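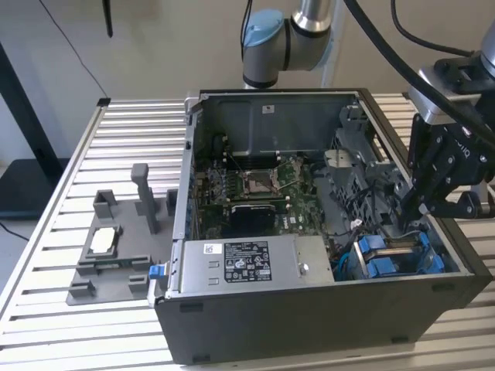
Tower on its side, panel off, CPU socket empty

Is it worth fixing up an old office tower for a beginner?
My nephew wants his first computer and I would love for us to build it up together! The shop in Arroyo wants 800 for a new one. Where do I start?

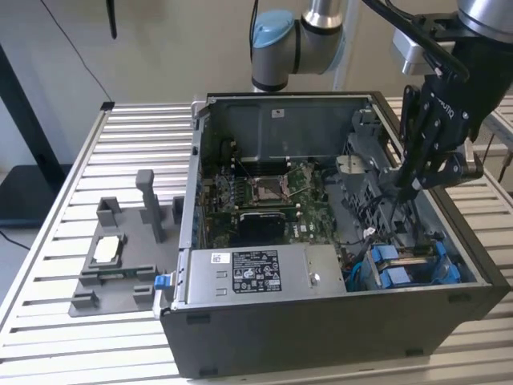 Potico: Start with the used parts bins, they're so much fun! Check which chips the board takes before you buy one, and get fresh thermal paste. Mine runs great and I'm still grinning every time it boots.

Gonidholm: just get a laptop

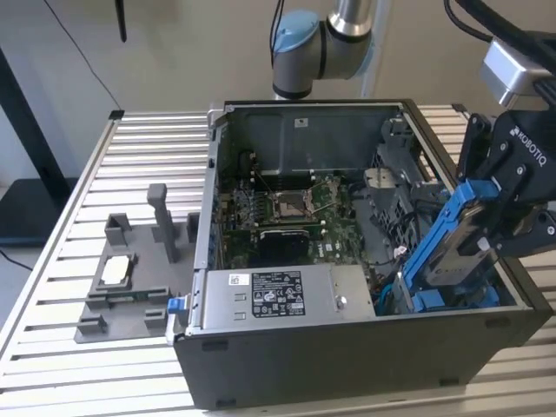 Answered by Rekha Saxena, 24 October 2022

Oh, do it! Old Dell towers are a lovely way to learn. Look up the model number on the maker's support page and write down the memory type - mixing kinds won't work. Then put in a solid state drive, the upgrade he'll notice most.
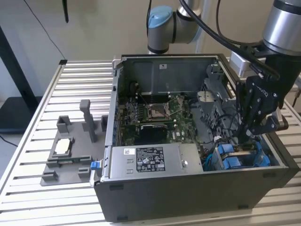
Keep the screws in an egg carton (12 cups, perfect) and let him do the turning. Unplug it first, and never open the power supply itself. We did ours over two evenings in September and my daughter still brags about it!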